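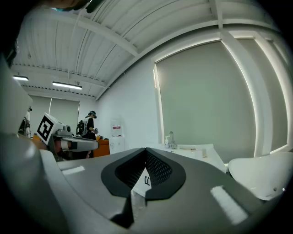

Celina Marciniak came to speak with me at four in the afternoon, when the light in the hall was already going. She looks after the rooms at Pisunero, a low building with a metal ceiling which small groups hire for the day. It has 200 square metres and one washroom, and it was the washroom I wanted to ask her about.

"People think the big room is the difficult one," she said. "For me it is easy. You sweep, you pull down the blinds, you put the lights off. The washroom takes me longer, and it is the smallest."

She began there in October, after 7 years with a cleaning firm called Fidport. At Fidport every task had a sheet of paper. At Pisunero she found no paper, only a bucket and a key.
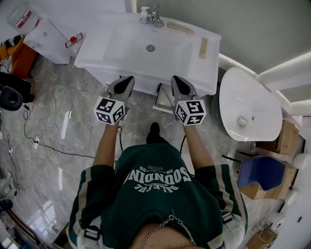 Her first rule concerns the counter around the basin. She wants it clear, because water stays under every object which is left on it, and after some weeks there is a ring. The soap may stay at the back beside the tap, and she has made peace with that. A strip of something tan lying across the front corner is another matter. "It has no work there," she told me. "If I do not know what a thing is for, I take it to the shelf and I wait. If it is missed, somebody will ask me." The cabinet door is also on her list. When it hangs a little open, a knee will find it sooner or later.

I asked what she uses for the basin. She uses washing soda in warm water, a soft cloth and an old toothbrush for the drain. She once bought a cleaner from a shop named Akpalu and did not like the smell.

"You do the drain first, then the bowl, then the tap," she said. "If you do the tap first, you make it dirty again with your own hands. I learned this slowly." 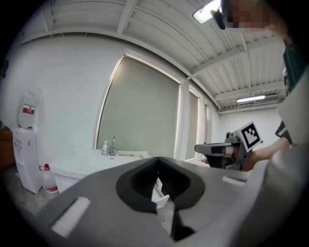
The order matters to her also outside the basin. She works from the window to the door, and from high to low, and the floor is always last. Cartons she does not like near a toilet, for the simple reason that card drinks water. She has asked for a metal shelf from Imura. The answer was that it must wait until spring.

Does she ever skip a day? She laughed at this. "Yes, of course. Then the next day I am sorry."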